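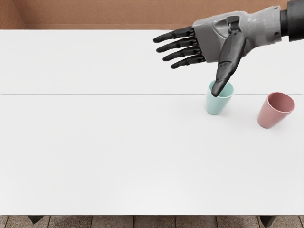
How Do You Teach a Robot Hand Without Breaking It?

Pick up a cup. Easy, right? You didn't have to think about which finger goes first or how hard to squeeze. Your brain worked all of that out years ago, when you were a baby knocking cups off your high chair over and over again.

A robot hand has to learn it too, and it needs a LOT of tries. That's why many robots go to school inside a computer!

A practice world

Scientists call this a simulation. It's a bit like a video game, with a pretend table, pretend cups and a pretend robot arm. The computer works out what should happen when a finger bumps a cup - does it slide, does it tip, does it roll away? If a cup falls on the floor, the computer just puts everything back and starts again. No sweeping up!

At the Dinley lab, Grigoris Tsolakis and Eftychia Xenos wanted to know how a hand with four fingers and a thumb could learn to handle plastic cups. They let their program practice 1000 times in the simulation. Each try got a score. Moving the cup the right way earned points, and flinging it across the table lost points (this happened a lot at first).

After each try the program changed its moves a tiny bit. Changes that helped the score were kept. This is called reinforcement learning, and it's a little like training a puppy with treats, except that the treats are numbers.

The trick with the colors

Now comes the part I like best. Grigoris and Eftychia split their practice into two groups. In the first group, every try was exactly the same, with the same cups in the same spots. In the second group, the computer shuffled things. Cups changed color and started in new places. Sometimes they were slippery, and sometimes they were heavier.

Both groups got 1000 tries. Then came the test: 22 new cup puzzles that neither group had seen before. The group with the shuffled practice solved 18 of them! The other group got stuck as soon as a cup wasn't where it expected.

Think about soccer. If you only ever kick from one spot on the field, you get great at that one spot. Then the ball rolls somewhere else in a real game and - uh-oh. Mixing it up makes practice harder, but you're ready for more.

What's still tricky

A pretend cup is never quite the same as a real one. Real plastic bends, and real fingers can be a little wobbly. Scientists have a name for this problem, the "reality gap," and people all over the world are working on it.

Try it yourself

Put two plastic cups on a table and pick one up using only your thumb and one finger. Now try with your thumb hooked inside the rim. Which way feels steadier? Move the cups, close your eyes for a second, and go again. You're doing robot research!

Search this site Enter a word Go

Contact us | © Cedberg Science for Kids | Back to top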